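Progress report no. 2: Tabletop arm build at the Boonyarit shared workshop
To: Amarachi Ogunleye, Grukeo small grants
From: Usa Sombatkul
Thu 18 October

Hi Amarachi,

We have an arm that moves! When I wrote to you in April it was a shoebox of motors and a lot of hopeful drawings, so I'm very happy to be sending this one. I'll go through the build first, then the money, then what I'd like to do with the rest of the grant period.

The build

All the joints are in and running. The shoulder gave us the most grief. The first bracket flexed whenever the arm reached out past the middle of the table, and the whole upper section would nod a little before it settled. I redrew it with thicker walls and printed it again overnight, and the nod is gone. The elbow and wrist went together in one evening, which I did not expect after the shoulder.

Wiring is the part I'm least proud of. The cables to the wrist have a generous loop so they don't pull at full reach, and that part works well. Down at the base it's still a tangle, and I have to be careful when I lean over to unplug something. I've ordered sleeving and clips from Faltlow, and I'm going to redo the base wiring before anyone else in the workshop gets a turn at the controls.

The gripper is on its third set of fingers. The first two were straight and let blocks twist out sideways. The new ones are curved, and they hold much better (I may have cheered loudly enough to bother the sewing group next door).

The task

As agreed in the proposal, the first job is simple: pick up a red block and put it on the green stand marked 3. I picked a raised stand on purpose. Placing something flat on the table is forgiving, but with a stand the arm has to come in high enough to clear the edge and then lower the block gently. Height has been our weak spot all along, so I wanted a test that would show it up.
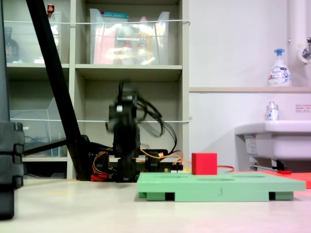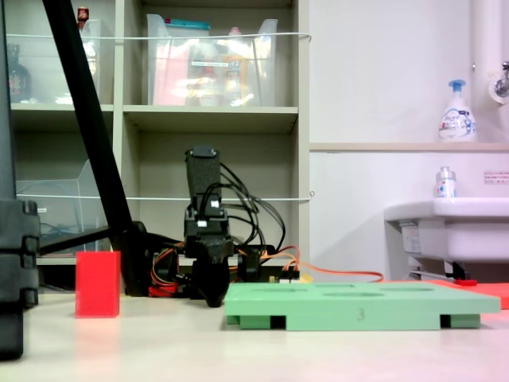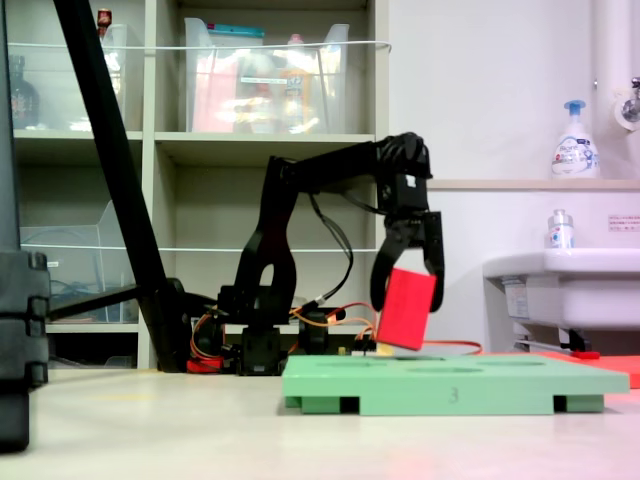

The arm, the red block and the number 3 stand on our bench by the sink. The block is on the stand in the first picture, on the table in the second and in the gripper in the third.

We've logged 36 runs with the current fingers. I'm keeping a notebook with one line for each run, including the embarrassing ones. Most of the misses come from the grab itself: if the block is turned a bit, one finger touches first and nudges it away before the other closes. When the grab is good, the placing is usually good too. Two of the misses were plain operator error, where I had loaded an old settings file and spent ten minutes wondering why the elbow was so shy.

I also tried slowing the last part of the descent. It makes each run longer, but the block lands much more softly and I'd like to keep it that way.

Money

The grant is 2,000 in total. So far I've spent some 1,000, nearly all of it on motors, the controller board and filament. The Starkeler motors cost more than I'd planned, but I saved on the frame by printing parts I had budgeted to buy. Receipts are in the shared folder, apart from the one for the power supply, which I'm still chasing.

I don't need to move anything between budget lines at this point. If a motor dies I'd like your okay to buy a spare out of the money set aside for the frame.

Next steps

Redo the base wiring with the sleeving and clips.
Add soft pads to the fingers and run the same test again.
Teach the arm to deal with a block that's been set down at an angle.
Write up the parts list and the print files so other members can build their own.
Hold an open bench evening, with people taking turns at the controls.

The parts list is half done. I keep stopping to fix things I notice while writing them down, so it's going slowly, but the drawings are getting better for it.

One question for you: would Grukeo like the print files in your own library, or is a link to the workshop page enough? Either is fine with me. And if you're nearby any evening, please come and try it. The gripper is much more fun to drive than I'd guessed when I wrote the proposal, and I'd love to hear what you think of the new fingers.

Warmly,
Usa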